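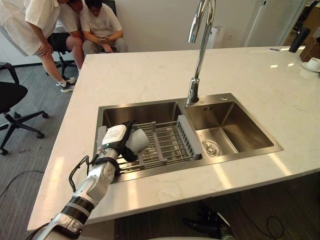 25 October 2023

Kitchen rules again. Rewrote the sheet before lunch, second version this week and still too long. Down to 4 rules now, from a page and a half. Speed limit stays. Stop button within reach of whoever is on shift, not in a pocket, not on the sill. Cables off the walkway – wrote that one in capitals. And no hot drinks on the island during a run.

Argued over the distance rule. Jellmont want two metres clear, the Ollville lot say one is fine if the arm is slow. I say two. Lost, probaly. Will bring it up again on the Zupan call, they wrote theirs up in May and it reads well, short sentences, no "should".

Cups next. Vudholm spec says 3000 placements in the rack before anyone signs it off. Ages. Need a line on what counts as a drop, too. Does a cup tipped over in the rack count? I'd say yes. Put it in pencil.

Forgot to order new lables for the logbooks. Tomorow. Train at ten past, must run.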